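Moving the zine out of the kitchen

Quick one tonight, kettle's on, I have to be up at 5 and I'm typing this with one eye on the clock. A few of you asked what happened to the November mailing and where the heck your copies are. They're coming. Mostly.

So. The short version. Clernwood is still a one-person operation and that one person ran out of table. Folding, stapling, stuffing, stamping – all of it in the same spot where I eat my cereal. There was a paper jam of a month, basically. Two print runs came back from the shop with the pages trimmed too tight, and I had to beg for a redo. They did it. No charge. I sent cookies.

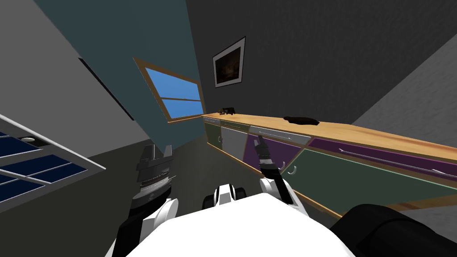 Vol. 4, No. 2

Anyway the new number is mostly about mending. Coats, bikes, a radio, one long piece on darning that I was sure would be dull and then read twice in a row standing up in the hallway. The letters page is back too. I cut it last time for space and got more mail about the missing letters page than I ever got for the letters page. Fine! Point taken.

What I wanted to write about tonight, before I get sleepy, is paper. I changed paper. I went from the cheap bright white stuff to a cream stock out of a little mill supplier called Irkora, and I've been going on about it to anyone who stands still. It folds clean. Doesn't crack along the spine. Ink sits a bit darker on it. It also costs more and I went back and forth on that for weeks, did the math on the back of an envelope, lost the envelope, did the math again and got a different number.

Two different numbers, both bad. Ordered it anyway.

The print run is 200 this time. Of those, 117 go straight out to subscribers, and the rest get split between the shelf at Lamont Books and the box I drag to fairs. I used to keep a big pile back "for the archive" and the archive was a damp closet, so no more of that.

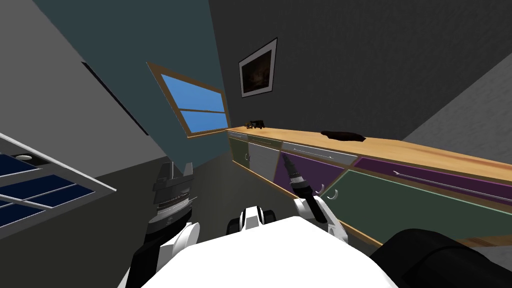
Staples next. I know, I know. But if you make one of these things you end up with opinions on staples. The long-reach stapler I got secondhand was skipping every so often and leaving one leg sticking out, which is a good way to bleed on a stranger's mail. I took it apart, found a bent bit of wire way down in the track, put it back together, had a spring left over. It works now. Dont know where the spring goes. It lives in a saucer.

I also tried sewing a handful with waxed thread. Three holes, simple pamphlet stitch, in from the middle and out again. They look lovely and each one takes forever, so those will be for people who wrote something in this number and for nobody else, sorry. Maybe a few for the spring fair if I get a rainy weekend.

Postage went up on me between weighing the test copy and mailing the real ones. The cream paper is heavier. Of course it is. I didn't think about that once in all those weeks of envelope math. I've switched to a lighter mailer and dropped the cardboard backing, so if yours shows up with a bent corner please write and I'll send another, no fuss.

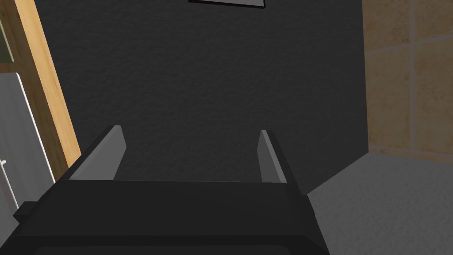
Last updated: November, late evening (fixed the stapler part, added the mail stuff)

A couple people asked if I'd do a PDF version. Not yet. I'm not against it, I just like that it shows up in a mailbox and gets left in a bathroom and somebody's aunt reads it. Old numbers, maybe. Once something is sold out and I've got no copies to send, seems mean to keep it locked away. I'll scan the first one and see how awful it looks. The cover was done with a marker that was dying at the time, you can watch it go from left to right.

Oh and the Gunasstead fair. Yes I'll be there, small table, near the back again by the coffee. Come early, they pack up before 4 and last year I missed half the other tables becuase I was busy making change. Bring small bills! I'll swap zines with anybody, any subject, I don't care if it's about gravel.

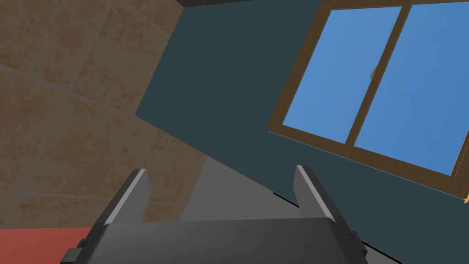

What I need for the next one

Theme is "borrowed." Tools, sweaters, recipes, a whole car, whatever you've got. Up to 2000 words, shorter is great, drawings are great. Black and white only, the copier does terrible things to anything gray. Send it by mail or to the usual email and put your address on it so I know where your copy goes.

Ok. Kettle boiled ages ago. Going to bed.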